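The bedside table problem

Every few months somebody in the hotel business announces that the bedside table has been reinvented. December's entry came from Skovier, whose brochure for its new range runs to 60 pages and uses the word "sanctuary" on most of them. There is a drawer that closes by itself and a lamp that wants to know how you feel. The piece costs 382 pounds before anyone has carried it upstairs.

I have slept in a lot of twin rooms for this newsletter and I remain unconvinced. What people want from the gap between two beds hasn't changed much in my lifetime. They want to put down a glass, a book, a pair of specs and whatever they charge at night, and find all of it again in the dark. In a twin, two people want to do this at once, on one small square of wood, and usually neither has discussed it with the other.

The hotel gets there first, of course. By the time you've dropped your bag the table already has its residents: the water, the phone, very often a card about towels, sometimes a card about the card. Flarus, who fit out mid-priced hotels and sent me their planning guide when I asked for it, allow 400 millimetres of width for a shared table. They then list 8 items that may be placed on it before the guest arrives. I got a tape measure and some things from my kitchen and tried it at home. With all of them on, there was room for a watch, if you stood it up.

So I have a soft spot for the plainer sort. A pale wooden top with the corners rounded off, two bottles of water pushed to the back, a desk phone with its cord. You could find fault with it (I'm about to) but at least the front half has been left to the people in the beds. 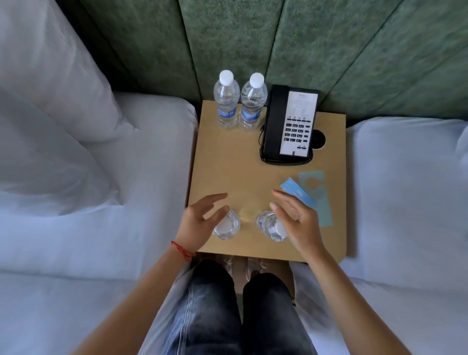 Gyu-bin Shin wrote in after the last issue to say that I am wrong about bedside phones, and that she would sooner lose the lamp. Her mobile goes flat, or it's in a coat, or it's in the bathroom, and when she wants reception at two in the morning she wants a thing with buttons that is always in the same place. She also says that in a twin the phone settles arguments, as whoever is nearer has to make the call.

Fair enough, and I'll give her the two in the morning. My complaint was about size. A desk phone was designed for a desk, where there is a yard of space either side, and it has been moved to the smallest surface in the room without anybody asking it to slim down. Baek make a wall-hung one with big keys. I've used it in two places and it worked, though the second had been fixed so low that I hit my knee on it.

Then there is the cable hole. I approve of the idea. A round hole in the top of a bedside table ought to mean that wires go down and stay down. In practice the phone gets shoved half over it, and the guest's charger comes round the front and hangs there for the night waiting for a foot. If you run a hotel, go and look at yours. Slide the phone along and see whether a plug will pass through. At one place I stayed the answer was no, by the thickness of a pencil, and the manager told me quite cheerfully that they had ordered the tables from a picture.

Corners I will not argue about. Round ones are better, as anyone who has got up in a strange room without the light on can tell you, and it annoys me that Cavimell charge extra for them.

As for the tall padded headboards everyone is putting in behind, I'm keeping an open mind. They are pleasant to lean on. They also leave less wall to hang a light or a shelf on, so back it all goes on to the table, and we are where we started. Cavimell say their next range has a shelf built into the padding. I have asked to see one with a full glass of water on it and I'm still waiting for a date.

More letters on phones, please, for or against. I've had enough about kettles to last me until spring.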